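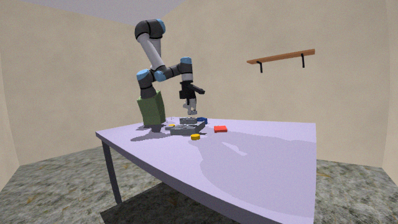 Der Rirkum-Wettbewerb ist ein Schülerwettbewerb für Robotersimulation, der jährlich in Urach ausgetragen wird. Teilnehmen können Arbeitsgemeinschaften und Wahlkurse der Klassenstufen 9 bis 12. Die Aufgaben werden vollständig am Rechner bearbeitet; ein realer Roboter ist für die Teilnahme nicht erforderlich. Jede Mannschaft programmiert einen simulierten Roboterarm, der Gegenstände auf einer Tischplatte greifen und ablegen soll. In der Standardszene steht der Arm auf einem grünen Sockel am linken Rand eines blasslila Tisches, neben ihm liegen graue Behälter sowie kleinere Teile in Gelb, Rot und Dunkelblau. Der Raum ist bis auf ein Wandbrett schmucklos gehalten. Der Name des Wettbewerbs geht auf die Simulationsumgebung Rirkum zurück, die für den Unterricht entwickelt wurde und auf gewöhnlichen Schulrechnern läuft.

6. März 2018
Von Nghĩa Tăng

Geschichte

Die Umgebung Rirkum entstand als Projektarbeit eines Informatikkurses in Urach. Der Kurs hatte zunächst mit einem kleinen Tischroboter gearbeitet, an dem jeweils nur zwei Schüler gleichzeitig Programme erproben konnten. Die übrigen schrieben ihren Code auf Vorrat und mussten auf einen freien Termin warten. Eine erste Fassung der Simulation bildete den Arm als Drahtgittermodell ab und kannte weder Schwerkraft noch Kollisionen. Gegenstände ließen sich darin durch die Tischplatte hindurch bewegen.

In der zweiten Fassung kamen eine einfache Physikberechnung, farbige Oberflächen und Schattenwurf hinzu. Die Beleuchtung wurde eingeführt, nachdem mehrere Gruppen begonnen hatten, Bildauswertung in ihre Programme einzubauen. Farberkennung, die bei gleichmäßigem Licht zuverlässig arbeitete, versagte häufig an Stellen, die im Schatten lagen. Der Kurs behielt dieses Verhalten bei und machte es später zum Bestandteil der Wettbewerbsaufgaben.

Eine benachbarte Arbeitsgemeinschaft aus Zilotitz übernahm die Software und schlug einen Vergleich der beiden Gruppen vor. Aus diesem Treffen ging der Wettbewerb hervor. An der Ausgabe im Januar 2018 nahmen 70 Mannschaften teil, insgesamt waren 203 Schülerinnen und Schüler gemeldet.

Ablauf

Der Wettbewerb besteht aus einer Vorrunde und einer Endrunde. Die Vorrunde wird an den Schulen bearbeitet. Die Mannschaften erhalten eine Szenendatei mit festgelegter Anordnung der Gegenstände und reichen ihr Programm zusammen mit einer kurzen Dokumentation ein. Die Auswertung erfolgt automatisch, strittige Läufe werden von der Jury von Hand nachgesehen.

Die Endrunde findet an einem Samstag in Urach statt. Die Gegenstände gehören zum selben Satz wie in der Vorrunde, ihre Lage wird aber erst mit Beginn der Bearbeitungszeit bekannt gegeben. Am Vormittag dürfen die Mannschaften ihr Programm anpassen, am Nachmittag werden die Läufe auf einer Leinwand vorgeführt. Während eines Laufs sind keine Eingaben erlaubt.

Eine Mannschaft umfasst zwei bis vier Mitglieder. Betreuende Lehrkräfte dürfen in der Vorrunde beraten, sind in der Endrunde jedoch während der Bearbeitungszeit nicht im Raum zugelassen.

Aufgaben

Die Aufgaben sind nach Schwierigkeit gestaffelt. In der Grundaufgabe wird ein einzelner Gegenstand angefahren, gegriffen und an einer vorgegebenen Stelle abgesetzt. Darauf folgt das Einlegen in einen Behälter, bei dem der Greifer die Seitenwände nicht berühren darf. Die dritte Aufgabe verlangt eine Reihenfolge, etwa nach Farbe oder Form.

Als schwierig gilt das Greifen von Zylindern. Werden die Greiffinger nicht mittig angesetzt, kippt der Zylinder um und kann von der Tischplatte rollen. Flache Quader sind leichter zu fassen, müssen aber aus einer passenden Richtung angefahren werden. Dicht beieinander liegende Teile erfordern eine Planung der Bahn, damit ein bereits abgelegtes Teil nicht verschoben wird.

In der Endrunde 2018 kam eine Zusatzaufgabe mit verändertem Lichteinfall hinzu. Der Schatten fiel dabei anders als in der Vorrunde, die Gegenstände selbst blieben gleich. Programme mit fest eingetragenen Farbschwellen schnitten überwiegend schlecht ab.

Wertung

Gewertet werden die richtig abgelegten Gegenstände, die benötigte Zeit und die Qualität der Bewegung. Jede Kollision mit Tisch, Behälter oder Sockel führt zu einem Punktabzug. Fällt ein Gegenstand vom Tisch, wird die Teilaufgabe mit null Punkten bewertet, der Lauf aber fortgesetzt. Bei Punktgleichheit entscheidet die kürzere Laufzeit.

Die Dokumentation wird gesondert beurteilt. Sie soll den Aufbau des Programms erläutern und mindestens einen gescheiterten Versuch beschreiben. Die höchste bisher erreichte Gesamtpunktzahl beträgt 1672 und wurde 2018 von der Mannschaft Lò aus Zilotitz erzielt.

Software

Rirkum stellt den Arm mit seinen Gelenken und einem Greifer dar. Programme können die Gelenkwinkel direkt vorgeben oder eine Zielposition übergeben, aus der die Umgebung die Winkel berechnet. Die zweite Möglichkeit ist bei Anfängern verbreitet. Sie kann zu unerwünschten Armstellungen führen, wenn für einen Zielpunkt mehrere Lösungen bestehen.

Der Blickpunkt der Ansicht ist frei wählbar. Für die Bildauswertung steht eine zusätzliche virtuelle Kamera zur Verfügung, deren Position in der Szenendatei festgelegt wird. Szenendateien sind einfache Textdateien und können von den Schülern selbst geschrieben werden. Die mitgelieferte Sammlung enthält 106 Szenen, darunter alle Aufgaben früherer Vorrunden.

Einsatz im Unterricht

Außerhalb des Wettbewerbs wird die Umgebung in Wahlkursen und Projektwochen verwendet. Üblich ist ein Einstieg über die Bewegung einzelner Gelenke, anschließend werden Koordinatensysteme und Schleifen behandelt. In Urach schreibt jede Gruppe zum Ende des Halbjahres eine eigene Szene, die von einer anderen Gruppe gelöst werden muss.

Kritisiert wurde, dass die Simulation Reibung nur vereinfacht berechnet und Programme deshalb nicht ohne Weiteres auf einen realen Arm übertragen werden können. Eine Endrunde mit echtem Roboter wurde mehrfach vorgeschlagen, bislang aber nicht durchgeführt.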